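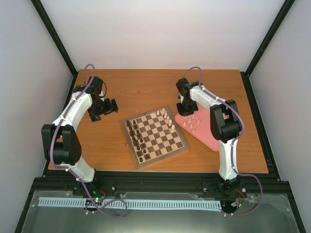
最后更新：7/26/20

分类：主题公园研究 / 游客行为

4.2 排队区叙事与感知等待时间

前一节讨论了Prararstead园区的客流分布，本节转向排队区本身。该园的室内骑乘项目“Hustley”在5月更换了预演厅，游客进入主厅前须经过两段布景走廊，第二段设有循环播放的旁白。Meireles（2018）认为，旁白若短于实际停留时间，重复播放会抵消布景的效果。我们在更换前后分别发放问卷，共发出3,000份，剔除漏填等待时间的答卷后，得到有效答卷819份。

问卷要求受访者估计自己从入口到登车所用的分钟数，再与手环记录相减。更换之前，受访者平均多估13分钟；更换之后，多估的幅度降为四分钟。带儿童的家庭变化最大，单人游客几乎没有变化。后者多走单人通道，不经过第二段走廊，因此下文的回归分析未将其纳入。

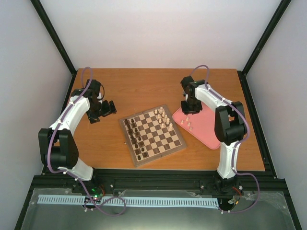

Ilona Illés

图1 木桌上的棋盘与粉色托盘，两侧各有一只白黑两色的机械臂

采样点设在走廊转角和登车平台。转角处的游客常停下拍照，后方队伍随之拉长，这一段的手环读数波动也较大。Bragança在访谈中提到，园方原想把转角拓宽，后因消防通道的要求作罢，改为把灯光调暗，并将道具移到靠墙一侧。调整后的读数单独列出，未与此前的数据合并。

另一个问题是快速通行券。持券者与普通游客在预演厅汇合，听到的旁白往往只有后半段。Calado与Mendes对Rokix乐园的研究中也有类似情形，他们建议把关键情节放在汇合点之后。我们的开放题答案大体支持这一做法：持券者对故事人物的记忆明显较弱，满意度却不低。满意度与叙事理解之间的关系见4.3节。

本网站使用Cookie以改善阅读体验。继续浏览即表示您同意我们的Cookie政策。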